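Print this page
E-mail this page

Ernent Play Kitchen: Small Things Gallery

13 Dec 2019

The play kitchen at the Ernent children's center opened in July in the old reading room on the ground floor. The room has one sink, two low counters, a row of hooks and a good deal of shelving. Most of the play food, cloths and boxes came from the Catlow branch when it moved to a smaller building, and the rest was bought new or given by families.

These notes are about the play kitchen. The captions on the wall had to be short, so the longer version is on this page. They cover the play food, the cloths, the table greenery and how things get put away at the end of a session. The full inventory is kept in the office and runs to 1,057 pieces, including spares.

Play food

The fruit gets more use than anything else in the room. Children carry it from place to place, sort it by color, serve it, and sell it back to each other. The vegetables are popular with the older group, mainly the ones that come apart. Bread and cheese come a distant third.

We tried keeping all the food in one large basket for the first few weeks. The heavy pieces went to the bottom and the berries got lost under them. Now the fruit is split between several small containers, each with a mix of large and small pieces. A child can carry one to a table without help, and it is easy to see what is inside when the container is clear.

Small pieces such as cherries and berries are put out only for the over-threes. They are stored on the top shelf in the Mavromatis tins with the blue lids. If you find one on the floor, please put it in the dish by the door and it will be washed with the next batch.

Cloths

There are long cloths in plain colors, used as table runners, picnic blankets, shop counters and now and then as capes. Plain colors work better than prints. The fruit shows up well against them, and a child who is laying a table can see where one place ends and the next begins.

Two cloths at an angle make a table look more like a party than two cloths laid straight. The children worked this out early on and it has become the usual way of doing it. Fruit goes in the gap, or wherever there is bare wood left.

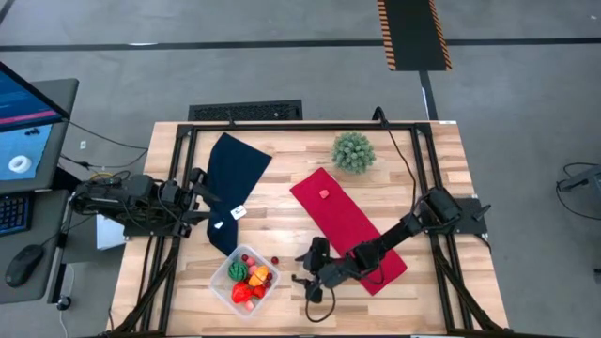
Navy cloth, red cloth and a clear container of toy fruit, with a cherry left out on the wood.

The fruit in that container is one of the mixed sets: watermelon, strawberry, some little berry-like pieces and an orange-and-yellow one that the children call by several different names. The watermelon is the one they ask for first. The small pink cube on the red cloth is the sort of thing that turns up in every game, and it has been cake, soap and a parcel.

Cloths are washed at 40 degrees and dried flat. Please do not cut off the labels, which carry the washing instructions. Stained cloths go into the bag under the sink, even if the stain is small. Four were lost in the fall to blackcurrant juice and we would like to keep the rest.

Table greenery

Artificial plants were added to the room in September. Real ones had been tried on the windowsill and did not last. The round, spiky green ones have held up best, and they can be wiped with a damp cloth. Trailing plants looked nice but were pulled apart within a week.

One plant to a table is enough. It goes near the back edge so there is room to serve in front of it.

Boxes and shelves

The shelves are Nosalico units, bolted to the wall, and each one is 860 mm wide. That takes three of the clear containers side by side with space for a hand between them. Pictures of the contents are taped to the shelf edges. Children who cannot read yet can put a container back in the right spot, and most of them do.

Lids have been given up on. They were always under something, and the containers stack well enough without them if they are not overfilled.

Putting away

Tidying starts 8 minutes before the end of a session. Food first, then dishes, then cloths. Loose pieces on the table go back into the nearest container and are sorted properly at the end of the week. Cloths are shaken over the floor, folded in half twice and put in the drawer with the fold facing out.

The repair total for the year so far is $587, nearly all of it for a new tap and the second counter top. Very little of the play food has needed replacing.

Donations of play food in good condition can be left at the front desk. No magnets or button batteries, please.

Print this page
E-mail this page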